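Stillumen FAQ: the questions I keep getting

What is Stillumen?
My robot arm build, living on a bench at the Gravumel shared workshop. I'm teaching it to work inside old desktop PCs, starting with memory sticks.

Why old Dells?
They're cheap and roomy, and if I wreck a board I don't cry (much).

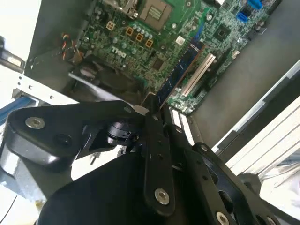
I also like that the slots in these don't all sit at an angle that suits the arm, so I have to get the wrist right!

What has it cost so far?
$1450, and the motors ate most of that.

How hard does it push?
Softer than I do. I dropped the limit after 5 bad tries and it's been happier.

Can I come see it?
Sure, Saturday from 9 in the morning. Bring a dead PC if you've got one!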